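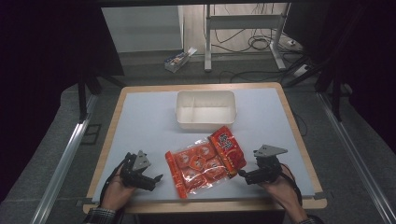 I've been arguing with people at work for most of July about a thing that sounds too small to argue about, so I'm going to argue about it here, where I can go on as long as I like.

My claim is this: the most important piece of software in a robot learning project is the viewer. I mean the dull little program that lets you load up a recording, scrub back and forth, and look at what the hands were doing at the same moment as what the camera was seeing. Most teams I know treat it as a chore. Somebody writes one in an afternoon, it half works, and then everybody goes back to the model, where the fun is.

I was one of those people. When I joined the group in Nedden our viewer was a script that opened a video in one window and drew some wiggly lines in another, and the two were not connected. If you wanted to know what the left gripper was doing when it touched the packet, you paused the video, read the time off the corner, and went hunting along the wiggly lines with your mouse. I did this for weeks. I even got kind of good at it, and that's embarrassing to admit.

Our task back then was two-handed pick and place. Take a snack packet off the table, put it into one side of a divided container. A toddler could do it, and our policy could do it too, a fair amount of the time, and then other times it would bring both hands in nicely, hover next to the packet, and close the fingers a little early on nothing at all. Then it would carry that nothing over to the container, very carefully, and let it go.

Everybody had a theory. Thanasis Raptis was sure it was the film. Crinkly packaging throws highlights all over the place, and his idea was that the network was locking on to the shine instead of the shape. Hanneke Vermeulen thought the planner was smoothing the last bit of the approach too much. I thought we needed more data, because I always think that. So we went off and recorded more demonstrations until we had 1000 of them, and trained again, and the thing still closed on air. My wrists hurt and I'd learned nothing.

What fixed it was Rania Bitar getting annoyed with the viewer. She wasn't even working on the grasping problem. She just needed to check something else, found out what the rest of us had been putting up with, and spent four days writing a proper one. One window. Video on top, finger opening and hand position underneath, one slider for all of it. You could step a single sample at a time with the arrow keys. She called it Evley, and I still don't know where the name comes from.

I opened the first recording in it on a Friday, after lunch, and within ten minutes I could see that the finger signal was ahead of the video. You'd step forward and the trace would say the fingers were shutting, and in the picture they were still wide open. A few more taps of the arrow key and they'd finally start to move. It wasn't in every recording, either! It was in 228 of them, and they all came from the days after we'd changed the way the camera stream was buffered.

So we had been teaching the policy to close its fingers before it arrived. It had learned that perfectly well. We'd been blaming the student for the textbook.

You could say (Prodromos Manolakis did say, quite loudly) that this is a story about timestamps and has nothing to do with viewers. Stamp your data at the source, check your clocks, write a test for it, and you'll never need to squint at anything. And sure, we should have had that test. We have it now. It runs on each new recording and turns the whole row red if the streams drift.

But we wrote that test after we'd seen the problem. I don't know how to write a test for a thing I haven't thought of yet, and looking is how I think of them. Since then I've found three more things by just sitting there pressing the arrow key. Some of our demonstrators pause before they reach in and some don't, and the policy had picked up a sort of stutter from trying to do both. The hands would sometimes start a recording already next to the packet, so there was no approach to learn from at all. And we had a batch where the tracked position of the right hand took a tiny hop sideways partway through, back to where it should have been, like it had remembered something. None of that shows up in a loss curve. The loss curve looked great the whole time.

The other pushback I get is that this doesn't scale. Marcelino Vieira, who came to us from Andreadis and has worked with far more data than I have, says that once you have enough recordings the bad ones wash out, and a person looking at them one by one is a drop in the bucket. I half believe him. For random mess, I think he's right – a dropped packet here, a clumsy reach there, fine, let it wash. What we had wasn't random, though. It all leaned the same way, and piling on more of it from the same setup would only have made the robot more sure of itself.

And you don't have to look at everything. I look at a handful each morning before I start anything else, with coffee, picked at random by the viewer so I can't cheat and choose the pretty ones. It takes less time than reading my email and I get more out of it.

What bugs me is how we hand out credit for this stuff. If Rania had come up with a new loss function in four days that made the grasps work, there would have been a talk and a nice plot. She wrote a window with a slider in it, and the summary that went around afterward had it down under "misc tooling." I complained, and it got moved to "infrastructure," so I guess that's something. Meanwhile people building robots tell me they'd love a better viewer if only somebody had the time, and then they spend a month tuning the planner on data they have never watched.

If you run a project like ours, give the viewer to somebody good, and give it to them early, before you have a mountain of recordings to feel bad about. Make it start fast. If it takes a minute to load, people will stop opening it, me included. Put every signal on the same slider. Let people type a note at a given moment and have the note still be there next week, with a name on it, so you can go and ask.

Ours still can't show two recordings side by side, by the way. I've asked twice. Rania says the code is right there and I know where the keyboard is, so that's what I'm doing next week.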